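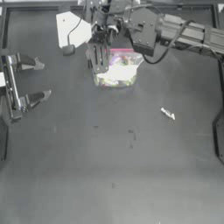 Clear zip-top bag with a red-pink seal strip, on a dark gray tabletop.

Call for Growers: Plurkmont Dry Bean Trial

The Flarnthorpe Seed Collection is looking for home gardeners in Plurkmont and the surrounding townships to grow one variety of dry bean this season and send part of the crop back to us. You do not need to have saved seed before. Last season 41 households took part, and we have room for more this year, mainly on the east side of town and up toward Sistgate, where we have very few records.

The collection holds a lot of older local beans that have been handed over by families with little more than a name on an envelope. Some have not been grown outdoors in years. We want to know which ones still sprout well, which ones finish before the first frost, and whether the plants stay true to type. One garden can't tell us that. The soil at Sistgate is heavy clay and the river plots are nearly all sand, and the same bean can behave very differently in each.

What you would do

You will get a packet of seed, a row marker and a record sheet. Plant the whole packet in one place, keep it at least a few yards from any other beans, and water and weed as you would normally. Write down the planting date, the date you see the first flower, and anything that goes wrong. If rabbits eat the lot, we would still like the sheet back. Leave the pods on the plants until they rattle, which for most varieties will be in September.

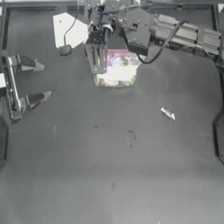 Shelling and sorting is the slow part, and it is worth setting aside an evening for it. Take out anything cracked, moldy or with weevil holes, and keep any off-color beans separate so we can look at them. White and cream varieties are easiest to sort on a dark, matte surface like this gray tabletop. For the black ones, put down an old sheet or a piece of white paper. Please return 300 sound beans if you can. The rest of the crop is yours to eat, plant or give away.

Who can take part

Anyone over 18 with a sunny bed or row at least ten feet long. School gardens and shared plots are welcome if one adult signs up as the contact. Pole beans need supports, which you will have to provide. If you only have containers, ask us about the two bush types. We can't place seed with growers who spray weed killer near the bed.

There is no payment. We cover postage both ways, and everyone who returns a record sheet can choose two varieties from the collection for the following year.

Beans must be fully dry before you pack them. Bite one: if your teeth leave a dent, give them another week indoors on a tray. Put a paper label inside with the variety name and your grower number, press out the air and close the bag all the way across.
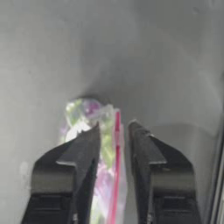 How to sign up

Write to Tiruwork Admasu, trial coordinator, by 9th May. Give your name, street address, the size of the bed, how many hours of sun it gets and whether you prefer bush or pole beans. Say so if you have grown the Gebremichael bean before, as we are short of notes on it. Seed goes out in the order we hear from people. Late requests go on a list for next year.

Flarnthorpe Seed Collection, Plurkmont | Contact the trial coordinator | Copyright Flarnthorpe Seed Collection | Back to top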